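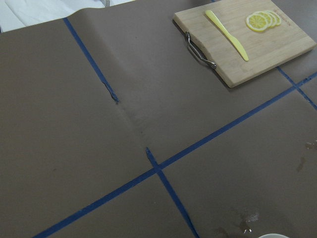

Skurnlow Community Garden
Minutes of the general meeting, February 2023

Chair: Araceli Becerra
Minutes: Natália Simões
Apologies: the Quezada family

1. Previous minutes
The minutes of January were read and accepted with one correction: the name of the street is Gundby Road, not Gundby Lane.

2. Water
The bill for the last period is $795. Araceli explained that the tap near the compost bays was leaking during the holidays. A new washer is fitted. Members are asked to close this tap by hand firmly, but without the wrench.

3. Rainwater tank
Two quotes were received. Momon offers a tank of 4000 litres, with delivery included and the base not included. The second quote came without a price for the pump, so it could not be compared. It was discussed if the tank should stand behind the shed or beside the gate. Most members prefer the shed — the neighbour's view stays free.
Decision: Natália will ask Momon for the price of the base. No order is made before the next meeting.

4. Plots
Four plots are free after the summer. The waiting list will be contacted in order of date. Half plots are possible if both persons agree in writing.

5. Other matters
The green wheelbarrow has again a flat tyre. Tomatoes left on the bench are for everybody, zucchini also.

Meeting closed at 8.40 pm.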